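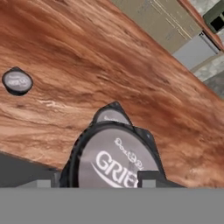 The House Rules for Grabbing Things

I keep a paper notebook of the dumb things I've watched simulated robots do, and I filled most of a new one in March. Robots that set a cup down a finger's width above the table and left it hanging there. Robots that got a drawer open by leaning on the cabinet until the physics gave up. My favorite is still the arm that was told to pick up a can, knocked it off the table, chased it across the floor, and scored a perfect pass. The can had been lifted, you see. For one tick of the clock, it was off the ground.

That last one is why I drove out to Vulesgate on a Monday morning to see Rosario Bortolotti, who runs simulation testing at a small outfit called Nultament and who has spent the past 2 years writing a rulebook. The rulebook is named Flosura. It covers how you're supposed to test a robot's grasping in simulation before you let anyone say the robot can grasp. It has 284 rules in it, and I've now read every one, some of them in the bath.

I should say up front that I love this stuff. I used to write test procedures for a living (conveyor sensors, don't ask), and a good procedure gives me the same feeling other people get from a well-packed suitcase. So if you came for a takedown of paperwork, I'm the wrong guy.

Rosario met me at the door with a coffee and a question. "What counts as picked up?" I said, well, when it's in the hand. "In the hand how?" Between the fingers, I said. "Touching both?" Sure, both. "For how long?" And there we were, still in the doorway, and I'd already lost.

Flosura's answer, if you want it, is that both fingers have to be in contact with the object, the object has to be clear of whatever it was sitting on, and all of that has to stay true for 4 seconds while the arm holds still. Then the arm has to move and the whole thing has to stay true again. Sounds obvious! But go look at how people score these things when they're in a hurry. Plenty of them check the object's height and call it a day, and that's how you get my can rolling across the floor with a gold star on it.

We spent most of the morning on cans, as it happens. Rosario likes cans for teaching. Everybody has one in the kitchen, everybody knows how one feels, and they're sneaky. A can standing up is easy to squeeze and a can lying down wants to leave. Seen from a camera near the wrist, looking down, a can is mostly lid, so the robot gets a nice fat circle and almost no idea how tall the thing is. And if there are two alike on the same table, which one did you ask for? The rulebook has a whole section on lookalikes. If a test scene has more than one of the same object in it, the instruction has to say which one is wanted, and the log has to record which one the robot went for. You'd be amazed how many test sets skip that. "Pick up the can," they say, with a couple of cans on the table, and then whoever is scoring decides after the fact.

The section I argued with was the one about cameras. Rule 61 says you don't get to clean up the robot's view for the test. If the camera is tilted, it stays tilted. If half of the label is hidden behind a finger, then half of the label is what the robot gets. I said that seemed a little mean, and didn't you want to test the grasp by itself first? Rosario pulled the chair around and drew me two columns on the back of a parts list. One column was tests of the hand. The other was tests of the whole robot, eyes and all. You can do either one, the rule says, but you have to write down which one you did at the top of the page, in words, before you run it. I had no comeback to that. I've read too many reports where you can't tell.

Then there's the part about seeds, and bear with me, it's better than it sounds. Every simulated scene has some dice in it - where the object starts, how it's turned, what the tabletop looks like, how slippery things are. The seed is the number that sets the dice. Flosura wants every seed written down, including the ones where the run crashed and the ones where the robot embarrassed you. No rerolling. If you ran 3,000 tries, you report on 3,000 tries. Rosario told me about a visiting team that brought in a beautiful set of results and a folder, kept separately, called "weird ones." I laughed so hard I had to put my coffee down. I have had that folder. Mine was called "misc."

The only rule that made me groan out loud is the one on contact. In a simulator, two solid things can end up sharing the same space for a moment, a finger sunk a little way into a can, or one can overlapping another like a pair of ghosts. Every simulator allows a smidge of this. Flosura says you have to pick your limit ahead of time, publish it, and throw a fail on any grasp that goes over, even if the robot did everything else right. Fine in theory. In practice it means somebody has to go back through the logs and check, and at Nultament the checking is partly done by a script and partly done by Rosario, squinting. I asked if the squinting was in the rulebook. "Rule 112," Rosario said, and it is. A person has to look at a sample of the passes, too. Failures get looked at anyway, on account of everyone being upset about them. Passes just slide by.

I like rule 112 more than any of the others. When I was on conveyor sensors we only ever opened the logs that had gone red, and we shipped a sensor that reported a box present whenever the sun came through the loading door. It had passed everything, week after week. I can still see the green column.

Not everyone's on board, and I don't want to pretend they are. I called a friend at Tedesco, a warehouse automation shop across the river, who has tried the rulebook and put it back on the shelf. Her complaint is time. Her group tweaks a grasp in the morning and wants an answer by lunch, and she figures the full procedure turns lunch into Thursday. She also thinks simulated friction is such a fudge that being strict about everything around it is like measuring pancake batter with a caliper. I passed this along to Rosario, expecting a fight, and got a shrug and a photocopy of the short form. It's a single page. It drops most of the paperwork but keeps the definition of a grasp, the seeds, and the look at the passes. My friend has it taped up by her monitor now, with the seed part circled and a question mark next to it.

On friction, by the way, the rulebook is pretty humble. It asks you to run the same grasp with the surfaces slicker than you believe they are, then grippier, and to show both results next to the one you like. It asks you to keep the words "in simulation" in any sentence that has a success rate in it. That rule is number 3, and Rosario says it's the one people break the most, usually in the headline.

Before I left I got to run a test myself. I wrote my sentence at the top of the page (whole robot, eyes and all), copied down the seed, set my overlap limit, and pressed the key. I won't tell you the can's side of the story except to say the hold timer got to 3.6 and I asked, in a small voice, whether we could round up. Rosario slid the pen across the desk and pointed to the box marked fail.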